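Home | Builds | Tools | Workshop notes | Contact

Setting up a parts tray and gripper for processor handling

April 2019, by the Preker workshop

We use two arms and an old desktop tower on the slatted table. The tray is 3D printed, in grey, with a pocket for the processor and slots for a RAM module. Print file 1,377 is the current one.

Before you start, unplug the tower, take off the side panel and lay the case down with the open side up. Open the socket lever by hand. Put the tray beside the case and fix it to the slats.
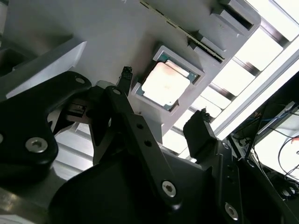
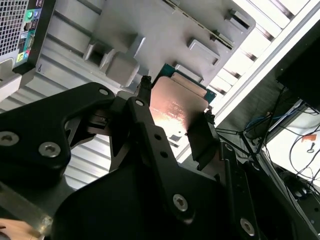 Tray, case and both arms:

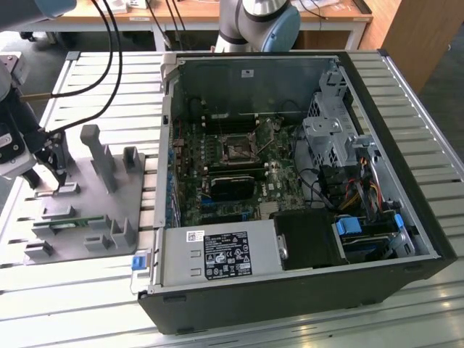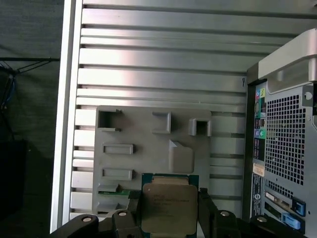
Words: 1,633

1. Jog the arm until the open fingers are either side of the pocket. Save this as the pick point.

2. Close slowly. The pads should meet the edges of the chip and stay clear of the contacts. If one pad touches first, move the wrist and try again.

3. Lift straight up and save a second point well above the tray walls.

4. Run the pick 14 times at low speed with a dead chip. Check the pads after each run and replace any that have started to fray.

5. Only then teach the move to the socket. Keep the cables clear of the wrist.

The Santoro script reads the saved points in order, so name them before you close it.

Contact the workshop | Copyright Preker | Back to top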